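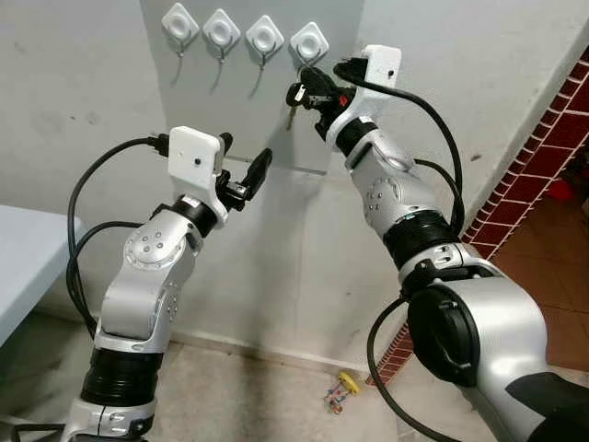 Trallusach started taking orders in September for Virnow, a two-arm manipulation kit sold to small labs and contract automation shops. The kit covers the arms, grippers, wrist cameras, controller and a year of software. A separate service, called Asante, is billed by the task: the customer describes a job, Trallusach trains it on the customer's own hardware, and the trained policy is handed over with its logs.

Selorm Agbeko runs the Asante side from the company's workshop in Gastham. We spoke on a Thursday afternoon, mostly on the subject of keys.

Keys on wall hooks are one of the tasks Trallusach uses to qualify a new kit before shipping. The arm has to bring a small bunch of keys up to an adhesive hook on a painted wall, or take one away, and leave the hook attached. Agbeko rates it as harder than most of the bin and tray work customers ask for first.

"A key ring is a bad object," he said. "It has a rigid part and a part that swings, and the part you need to place is usually the part your fingers are covering. You close on the fob, the ring rotates, and now the opening faces the floor. A person fixes that with a thumb. We have two fingers and no thumb."

The adhesive hooks add a force limit. Agbeko's team caps contact force against the wall at 8 newtons during the final approach and aborts above that. The cap is a setting in the controller, and the customer can change it. He advises against raising it until the approach has been logged at low speed.

"If you need more force to get a ring over a hook, your angle is wrong," he said. "People turn up the number and pull the hook off, and then they write to us about the gripper."

The wrist cameras come calibrated to the gripper. There is one on each arm, in a white housing on a bracket at the wrist, with the cable run outside the arm. I asked why the cables are external when other makers route them through the joints.

"Replacement time," Agbeko said. "A camera cable is going to fail before a joint does. On ours you undo the housing, swap the cable and close it up. The cost is that you have a loop in the workspace and you have to plan around it. We publish a keep-out volume for the loop. If you mount the arms close to a table, read that page first, the loop will find the edge of the table."

The documentation does include that page. It gives a recommended slack length for each joint range, though I could find no figures for a mount tighter than the standard one. Agbeko said those measurements exist and will be added to the next revision.
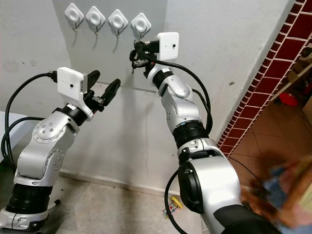 On training, the company is more open than most of its size. The current key policy was built from 1,933 teleoperated episodes, all of which are listed in the log that goes to the customer, failed ones included. Each entry carries the operator, the start position, the hook used and a short reason code if the attempt was stopped. The failures stay in the set with a label.

"We had a version trained on clean episodes only," Agbeko said. "It was very good until the first miss. After a miss it had no idea where it was. It had never seen a ring sitting on the wrong side of the plate, so it pushed. Now there are retries in the data and it backs off."

He was less willing to give a success rate. The figure depends on the ring diameter, the hook and the light on the wall, he said, and a single percentage on a product page would be used against customers by their own managers. Trallusach instead supplies an acceptance test, run on site, with a pass threshold agreed before the work begins. This is defensible, but it leaves a buyer comparing quotes with little to go on. A table of results for a few common ring and hook sizes would help, and I told him so. He agreed in principle and did not commit to a date.

Pale hooks on a pale wall are a known difficulty. Depth from the wrist cameras is noisy against plain paint, and the policy relies heavily on shadow edges under the hooks. Agbeko's instructions for customers are to fix the lighting before collection starts and leave it alone.

"I would take an ugly wall over a nice one," he said. "Brick is easy. Tile is easy. Flat paint gives you nothing to hold on to. The first site we did, they repainted halfway through, same color by the label, slightly different sheen. We lost a week."

Both arms are powered during the key task even when a single arm does the placing. The other one waits open. Some customers have asked whether they can buy a single arm for this kind of job, and Trallusach does sell one, with the same gripper and camera. Agbeko suggests the pair to anyone who expects to add tasks later, as policies trained on two arms do not transfer cleanly to one.

Lead time for the kit is currently 18 working days. Asante jobs are quoted individually after a video call and a sample of the objects, which the customer mails to Gastham. Agbeko asked that people send the real items, worn ones if possible.

"New keys are shiny and the rings are tight," he said. "Send me the set from the hook by your back door. That is the set it has to work on."

The warranty covers the arms and controller. Gripper fingers and camera cables are listed as consumables, and a spare of each is packed with the kit.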